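Home Robotics Practice, Unit 6: Good Rules for Soft Furniture Work
Course handout, August session
Prepared by Carmela Peñalver, with notes from Benito Rivas

Welcome back! Unit 5 was all hard objects: mugs, trays, drawer pulls. Now we get to the part of the course I look forward to most, which is everything that squashes. Cushions, throws, padded seats, upholstery. A cushion changes shape the moment you touch it, and that one fact sends us back through nearly every rule we wrote down for rigid objects and makes us write it again.

Please read this before the lab. Bring your Akande workbook too, because the worksheet for this unit refers to the grip table at the back.

6.1 What we mean by a rule

In this course a rule is something you can check. "Be gentle with the sofa" is good advice and a terrible rule. "Closing force on fabric stays at or below 30 newtons in the lab" is a rule, and you can look at a log afterward and see if it was kept. When you write your own for the final project, try reading each one to a classmate and asking how they would test it. If they shrug, rewrite it!

We keep two kinds apart. House rules belong to our lab and we can change them when we learn something. Outside standards are published by standards bodies, and we follow the current text, which you should read in the library copy and not from my slides.

6.2 Two-arm holds on soft items

A two-arm squeeze is a lovely way to carry a pillow. The load is shared, you don't need to find an edge to pinch, and the pillow itself forgives small errors in position. The trouble is that the arms are now linked through something springy. Push harder on one side and the whole pillow drifts toward the other arm, and if both controllers try to correct at once you get a slow wobble that builds up. 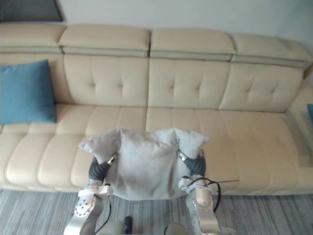 Fig. 6.1. Two-arm squeeze hold on a gray cushion in front of the sofa.

House rules for this hold:

One arm leads and the other follows. Write down which is which before you start.
Press on the sides, clear of zippers, piping and buttons.
Expect the lower edge to sag. Plan your clearance from the lowest point of the fabric, and leave extra room when you pass over a seat.
Check cable slack at both wrists through the full path, with the arms empty, before the first carry.
To release, open both sides together at the slow speed setting. Opening one side first turns a careful placement into a toss.

Naledi Sithole's group tested the slow release last term on the Odum practice rig and logged 175 placements. Their write-up is in the shared folder and it's a really good read, especially the pages where they explain what they had wrong in the first draft. Look at how they define "placed." They settled on the pillow staying put for 11 seconds after release, with no contact from either arm. You may not like that number, and that's fine, but you always know what they meant.

6.3 Working close to upholstery

Leather and coated fabrics mark easily. Seams catch fingertips. Tufting has dips that can confuse a contact estimate, so a finger may meet the surface sooner or later than planned. We treat the furniture as part of the task, with its own rules:

Inspect fingertips before every run. Any torn rubber means the hand stays off the furniture.
Come in slowly over the last stretch and stop at first contact. Look, then continue.
No dragging across a seam. Lift, move, set down.
Sleeves and covers on the arm must be snug at the cuff. Loose cloth gets pinched in finger joints.
Keep a clear view of the thumb. Most of our marks on the old Clondico chair came from thumbs, because everyone was watching the fingers!

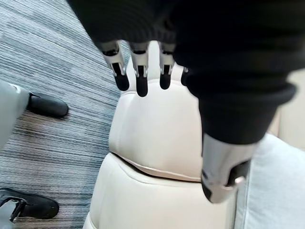 Does a soft cover on the arm mean we can skip the speed limit when someone is standing nearby?
A cover helps with scrapes and small bumps, but it doesn't change how much the arm weighs or how fast it is moving. The speed limit stays in force with or without it.

6.4 People in the work area

Every run has one operator and one spotter. The spotter holds the stop button and does nothing else: no notes, no phone, no tidying. Say "arms live" out loud before power goes on and wait for the reply. Closed shoes for everyone. If you need to reach in and fix a pillow, stop the robot first, every time, even when it would only take a second.

Anyone may call a stop. You don't have to explain it on the spot, and we never grumble about a stop that wasn't needed.

6.5 Keeping the log

The Genen logger had 3,911 entries at the end of last term, and the ones we use most are the short, plain ones. Write what was handled, which hold, the force setting, what happened, and who was spotting. Severino Aranda's entries are a fine model to copy. Leave out guesses about the cause, or put them on a separate line marked as a guess.

For the lab

Pick one rule from 6.2 or 6.3 and write a test for it, one page at most. Swap with a partner and run each other's tests exactly as written. Soledad Miranda will be in the lab from 2 p.m. to help with force settings, and spare fingertips are in the top drawer by the sink.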